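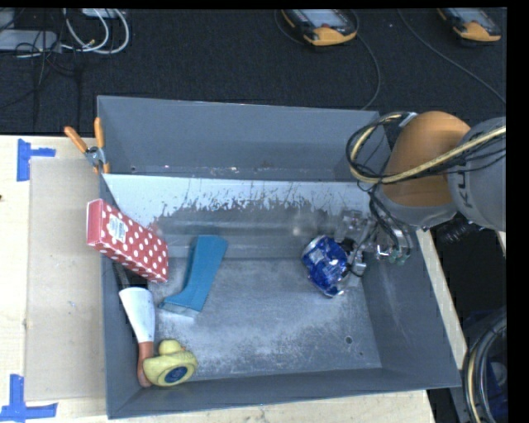 Giving up the snack drawer (sort of)

10/30/18

So I did the thing I have been threatening to do since summer and emptied my desk drawer of snacks. All of it. The granola bars, the peanut butter crackers, the little bags of pretzels I kept telling people were "for the afternoon" when we both knew they were for 9:40 in the morning.

I should back up. I work in a small office in Felton, upstairs from a tile shop, and there isn't anywhere to buy lunch unless you feel like walking down the hill and then (this is the part that gets you) back up it. When I started, Jussara told me to keep some food at my desk or I'd be sorry. Great advice! I took it and ran with it for 4 years. I never ate one big thing. I just ate small things all day long, and then I'd get home and wonder why I wasn't hungry for the soup I'd been excited about since breakfast.

That's what finally bugged me, more than anything to do with my jeans. I love dinner. I plan it on the drive home. And I kept sitting down to it already full of crackers.

The first week was rough, I won't lie. Around three o'clock I would open the drawer without thinking, see a stapler and a box of envelopes, and close it again. I did this a lot. Gilmar, whose desk faces mine, asked if I'd lost something. I said yes.

What helped was eating a real lunch. I know, I know, groundbreaking stuff. But I'd gotten so used to grazing that I'd stopped packing one at all, so I had to sort of learn it over again. My first tries were sad. I brought a salad that was mostly cucumber and was starving an hour later. Then I brought leftover chili, which was wonderful, and made the whole upstairs smell like chili until we all went home – sorry, everybody.

My current favorite is a rice thing. I cook a pot of brown rice when I get home from the grocery store, and then each morning I put a couple of scoops in a container with whatever is in the fridge: roasted sweet potato, black beans, some of that corn salsa, a boiled egg if I remembered to boil one. Lime juice over the top. It takes maybe five minutes and I look forward to it, which I never once did with a granola bar. If you put the lime in the night before, the egg gets weird, so don't.

I also found out that half of my snacking was really just wanting to get up. I'd finish something boring and reward myself with pretzels. Now I go fill my water bottle, or I walk down to the street and look at the tile in the window for a minute. They have a green one right now that I want for my kitchen so badly. I don't own my kitchen. Moving on.

Have I been perfect? No! Somebody brought in leftover birthday cake and I had 2 pieces, and the second one was a corner. I also bought chips at the gas station on the way home from my sister's and ate them in the car with the radio up, and it was a very nice drive.

I haven't weighed myself and I'm not going to, so please don't ask in the comments (Luana, I'm looking at you). I can tell you I'm hungry at dinner again. I made a big tray of baked ziti this week and had it hot, at the table, with seconds, and I can't remember the last time I did that on a work night.

Next up is November, and with it all the Halloween candy that people bring in from home to get it out of their own houses. It always ends up in the bowl by the printer, and I print a lot. If you have any tricks for that, leave them below. I'm also looking for a soup that travels well and doesn't smell like anything, if there is such a soup.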